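3. Names for in-between colours in household talk

3.1 Background and how the talk was gathered

Most work on colour words starts with chips or tiles. Clean squares, even light, one question. Useful, but people don't talk about squares at home. They talk about plates, towels, the good jug, the paint in the back bedroom. We wanted the words used for things, and above all for things whose colour sits between the easy names: the greys that lean purple, the greens that are nearly grey, the yellows that are hardly there. Crockery is full of these (Figure 2). 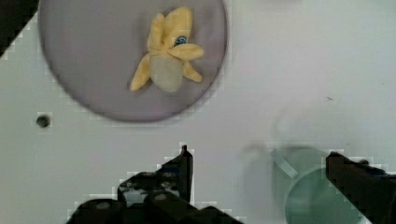
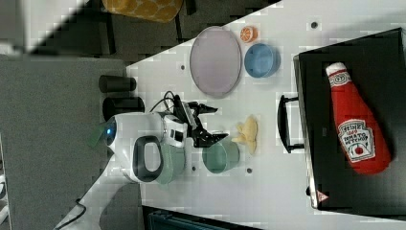
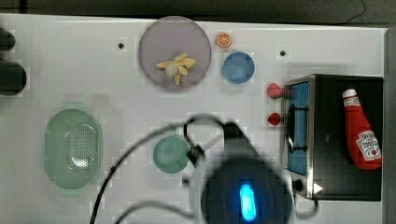
Figure 2. A plate on a white tabletop, three views.

The talk comes from 25 adults in two towns, Clandby and Sevbridge. All had lived in the area since childhood or near enough. Recruitment was by notice in libraries and by word of mouth, so the group leans older and leans towards people who like talking about their houses. We come back to this in 3.5. Visits were made in June, in the person's own kitchen where possible, mid-afternoon as a rule so that the light was not too different from house to house. It was still different. One kitchen in Sevbridge faced a brick wall and had the lights on throughout.

No set questions about colour. People were asked to talk through what was in their cupboards, where it came from, what they used it for and what they would part with. Colour came up by itself, often. Only near the end of the visit did the interviewer ask directly, "what would you call that one?", and those answers are kept apart from the rest because they behave differently. Much more careful. Much longer. People asked for a name will give a name, even if they have never used one before.

Transcripts were typed up by Hakim Hidayat and checked against the recordings. Local spellings were not attempted. Hesitations were kept, as they turned out to matter.

3.2 Naming by leaning

By far the commonest way to deal with an in-between colour was to pick a plain word and tilt it. "Grey but purply." "A sort of green-grey." "Pink, well, pinky." The plain word comes first and the tilt comes after, often after a pause. We call this leaning. It is hardly a new observation, but the order has not had much attention and it seems quite firm. Speakers nearly always put the safer word first and then moved off it.

Which word is safer? Grey, usually. Grey acted as home ground for nearly everything pale and dull, including things which, asked directly, the same speaker would call mauve or sage. Take this, from a Clandby speaker on her everyday side plates:

"They're grey. They're grey, the side plates, I think the box said heather. You put them next to the grey ones and they're not grey at all."

The last part is the interesting bit. Grey holds until there is something greyer in sight. Then it gives way and the other colour gets a name, sometimes quite a strong one: the same plates were "the purple ones" a few minutes later, when she was telling her son which stack to reach down. So the name follows the job. Describing alone, grey. Sorting out, purple.

Beige did something similar at the warm end but less often, and with a clear dislike attached. Several speakers refused it for their own belongings and used it freely for other people's. Cream for mine, beige for yours. We would not want to build much on that but it is there in both towns.

3.3 Names from food and plants

Sage, heather, mustard, duck egg, plum, oatmeal, butter. All came up. Most came in with a nod to where they came from: the box, the catalogue, a paint chart. Speakers marked them as borrowed. "What they call sage." "Duck egg, apparently." The marking was strongest for sage, which has been on so many kitchen doors in recent years that we had expected it to have settled in. It hasn't, or not fully. Younger speakers used it flat, with no marking; older ones kept it at arm's length.

Lavender was odd. It was given readily for towels and cushions, almost never for crockery. A plate of the very same shade would be lilac, or purply grey, or "that funny one". When asked, speakers talked about the smell. Lavender on a plate sounded like soap, one said, and she didn't want to eat her tea off soap. Mustard works the other way, good for plates and for jumpers but not for towels. So the food and plant names carry something of the thing along with them, and whether that is welcome depends on the object. This fits with the earlier suggestion by Gunawan that such names are not simply finer slices of the plain ones. We would go further and say that for some speakers they aren't colour names at all so much as names for a whole set. "The sage" meant the dinner service. It included the jug, and the jug was white.

Names for pale yellow were the thinnest part of the material. Lemon for anything cold, butter or cream for anything warm, and then a big gap. The gap was mostly filled with objects again, but ones made up on the spot: "like the inside of a banana", "the colour of the piano keys at my nan's". These never came back a second time in the same visit. One-offs. They seem to do their job in the moment and get dropped.

3.4 Disagreement in the same house

In seven of the homes a second person was around for some or all of the visit and joined in. This was not planned, and consent was taken at the time. It gave us the liveliest material in the whole set and in hindsight we should have planned for it.

Couples disagreed about in-between colours and knew they did. The disagreements were old ones, with set lines. A blue-green casserole in one Sevbridge house was green to him and blue to her and had been so since they were given it, and each could do the other's side of the argument. What they did not do was fail to understand each other. When he said "the green pot" she fetched it. When she said "the blue one" he did too. We find this worth stressing as a good deal of the chip-and-tile work treats shared naming as the measure of whether a word is doing its work. At home a word can work perfectly well without being shared, so long as both people know whose word it is.

Parents and grown children were different again. Here the older name tended to win, even where the younger speaker thought it was plain wrong. "It's the brown bowl. It's not brown. But it's the brown bowl." Names of this kind had often outlived the object: in one home the brown bowl had been broken and replaced with a speckled one, still called the brown bowl by everyone. Fixed names like this were taken out of the counts in the appendix, though deciding which ones were fixed was not easy and another pair of hands might well sort them differently.

There were two cases where a disagreement moved during the visit. In the first, the speakers took the plate to the window and one of them gave in. In the second they took the plate to the window and swapped sides, so that the one who had said grey now said blue and the other way about, and neither seemed to notice until the interviewer asked. Light again. We didn't measure it and should of done.

3.5 Some cautions

The group is small and fond of its crockery. People who own one set of white plates had little to say to us and mostly did not come forward. Anybody wanting to know how often these words are used in general will not find out here.

The kitchens were not matched for light, as said. Nor for wall colour, which we think now may matter more. Grey plates in a yellow kitchen drew purple words that grey plates in white kitchens did not, but there were too few yellow kitchens to say anything firm.

The maker's names are a problem of another sort. Where a speaker said "the box said heather" we took their word for it. Boxes had mostly gone. In the one case where a box was still in the cupboard (Vokberg, a set of bowls) the name on it was not the name the speaker had been giving us all afternoon, and she was rather put out. So remembered shop names should be read as remembered, no more. It may be that people hang on to the shop name they would have liked.

Last, the direct question at the end. It produces long, tidy answers and it is tempting to quote from those as they read so well. We have tried not to. All quotations in 3.2 to 3.4 come from the open part of the visit, apart from the remark about soap, which came after the direct question. The answers to that question are treated on their own in section 4, along with the sorting task, where speakers were handed paint cards and asked to put them with the cupboard item they matched best. Few people enjoyed it.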